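Plultov Support
Ticket: Hand-held gripper, recorded width drifts during a session
Product: Junell hand-held gripper, with Alov recorder software
Status: Resolved
Opened: 28 Jun 2022
Priority: Normal

Problem as reported

We use one Junell hand-held gripper to record demonstrations by hand. The operator holds the tool, does the task at a table, and the recordings are used later to train the arm in our Tănase cell. The task at the moment is picking up small parcels and setting them down in a marked spot.

Since the end of May the gripper width in our recordings has been wrong. It starts a session at the right value. Later in the same session the fully open value has gone down, and the closed value has gone down with it, so that a closed gripper reads as less than zero. The software clips that to zero. On replay the arm closes late and sometimes lets a parcel slide out.

We have 1,290 demonstrations in the current set. Our own check flagged 695 of them as having an open value outside the limit. We would like to know the cause, and whether the flagged ones can be saved.

Things we have already tried:

Restarted the recorder between sessions. The first few recordings after a restart are fine, then it drifts again.
Changed the cable between the tool and the recording box. No difference.
Reinstalled Alov. No difference.
Swapped operators. Both get the drift. One gets it sooner.

Support, first reply

Thank you for the list, it saves some time. Please do the following and post the results here.

1. Open Alov, go to the device page and turn on the raw width display. Leave it on.
2. Put the gripper down with the trigger free. Write down the raw value.
3. Squeeze fully and release. Write it down again.
4. Repeat until you have done it for a few minutes at the speed you normally work.
5. With the trigger free, push each finger gently inwards with one fingertip and let go. Tell us whether the raw value changes and whether it comes back.

Please also tell us which width calibration you are using. It is on the same page, either "once per install" or "start of session".

Customer

Calibration is set to "start of session".

Steps 2 to 4: the raw value with the trigger free was steady at first and then began to step down. It doesn't slide slowly. It stays put for a good while, drops, stays put again. Squeezing harder makes the drop more likely.

Step 5: the value changes when either finger is pushed. The left one comes back to where it was. The right one does not always come back.

Support

That points to the mechanics and away from the software. The tool measures width at the linkage and works out where the fingers are from that. If something in the linkage slips, the number is wrong from then on, and it stays wrong until the next calibration. It also fits with your restarts helping for a while, as each restart runs the calibration again.

Before you take anything apart, please look at the state of the fingers with the gripper fully open over a plain table. Check the contact pads, the top edges and the screws. We want to rule out a pad that has lifted, as this gives a similar reading when the gripper is closed on something.

Customer

Done. Both pads are flat on the fingers and I can't get a fingernail under either of them. The top edges are worn on both sides. The screws on the finger blocks are tight, I tried each one with the driver supplied.

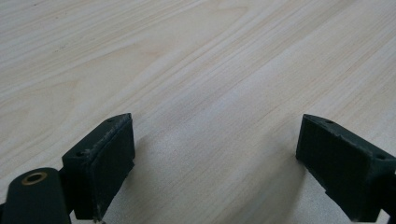

Can we keep recording with the tool while this ticket is open?

You can, for practice runs, but leave those recordings out of the training set until the width has been checked and the tool calibrated again.

Customer

Understood. We have paused the parcel task. Is the wear on the edges a problem? It has been like that for some time and I don't think it is new.

Support

Scuffed top edges are common on tools that are used close to a table, and they don't affect the width reading. Keep an eye on the pads themselves. If a pad gets a ridge or a shiny patch where it grips, change both pads together so that the two sides match.

With the pads and finger screws ruled out, the next thing is the clamp on the linkage shaft. This is inside the handle, under the lower cover.

1. Turn off the recording box and unplug the tool.
2. Remove the lower cover. Keep the two long screws apart from the short ones. They go back at the trigger end.
3. Find the clamp on the shaft. It has a slot on one side and a small screw across the slot.
4. Hold the trigger still and try to turn the shaft by moving the right finger. It should not move at all against the clamp.

Do not put oil or grease on the shaft. If there is any on it already, wipe it off with a dry cloth and tell us.

Customer

The shaft moves against the clamp. Only slightly, but I can feel it and there is a small click. The screw across the slot took almost a full turn before it was tight.

No oil. There was some fine grey dust around the clamp, which I wiped off.

Put the cover back on, plugged in and repeated your steps 2 to 4. The raw value now stays put, including with hard squeezes. Pushing on the right finger now behaves the same as pushing on the left.

Support

Good, that is very likely the fault. The dust would come from the clamp rubbing on the shaft. Please do one thing more before you close the cover for good: back the screw out, put one small drop of the thread lock from the spares bag on it, and tighten it again. Leave it overnight before use. Without it the screw may work loose again.

After that, run the full width calibration in Alov, not the short one. The full one asks you to open and close the gripper several times and then to close it on the gauge block. Hold the block square between the pads. If you hold it by a corner the calibration will pass and the numbers will be off.

Customer

Thread lock on, left overnight, full calibration run. I held a whole session this morning on the parcel task with the raw display on. Open value at the end was the same as at the start. Closed value also the same.

Back to the other half of the question. What can we do with the 695 flagged demonstrations? Recording them again is several days of work for us.

Support

You may be able to keep a good part of them. The value dropped in steps and was steady in between, so each stretch between two drops is off by a fixed amount. If the gripper was fully open at some point in that stretch, you know what the value should have been, and the difference can be added back.

In Alov, choose Tools, then Width repair, and point it at a copy of the set. Please do not run it on the only copy. Set the reference to "fully open" and give it the open value from your new calibration. It will sort the recordings into three folders:

kept — no change needed
shifted — a fixed amount was added to the whole recording
review — the value dropped during the recording, or the gripper was never fully open

One warning. Where the width was clipped to zero the original number is gone and the tool can't bring it back. For your task this may not matter much. A gripper closed on a parcel is well above zero, and the clipped parts will mostly be where the operator closed on nothing between picks. Have a look at a handful in "shifted" all the same, and check that the fingers in the video close at the same moment as the line on the graph.

Customer

Ran it on a copy of the full set. Between "kept" and "shifted" we have 1,171 demonstrations. The remainder are in "review".

I went through a sample from "shifted" with the video next to the graph. They line up. In the "review" folder, most have the drop at the moment the operator squeezes on a heavier parcel, and I would not trust the width after that point. We will delete those and record replacements.

We trained again on the repaired set and ran it on the arm in the Tănase cell. It now closes when it should. It still lets go of the very flat parcels now and then, but it did that before May as well, so I don't count it as part of this ticket.

Support

Agreed. If you want to look into the flat parcels, please open a new ticket and attach a few demonstrations where the pick goes well and a few where it doesn't. Often the answer is in how the operator comes down on the parcel. If the hand tilts at the last moment, the arm will learn the tilt too.

For the replacements, ask operators to open the gripper fully and hold it there for a moment at the start and at the end of each demonstration. It adds very little time, and the repair tool then has a reference at both ends if it is ever needed again. In the device page you can also turn on "warn on open value change". It is off by default in your version. With that on, the recorder beeps and marks the recording if the fully open value differs from the one at calibration.

Customer

Warning is on. I loosened nothing to test it, just put a folded bit of card behind the trigger so it couldn't open fully, and it beeped. Card is out again.

One last thing for the record: the manual lists the finger screws under monthly checks but doesn't mention the clamp. It would be worth adding.

Support

Passed on to the people who look after the manual. Until it is changed, please check the clamp whenever you change pads: cover off, trigger held, try the right finger, cover on, full calibration.

Resolution notes

Cause: clamp screw on linkage shaft loose, shaft slipping under hard squeeze.
Fix: screw tightened with thread lock, full width calibration.
Data: repaired on a copy with Width repair, "review" folder to be recorded again by the customer.
Parts sent: none.
Follow-up: manual change requested. Flat parcels not covered here, separate ticket if needed.

Ticket closed by customer.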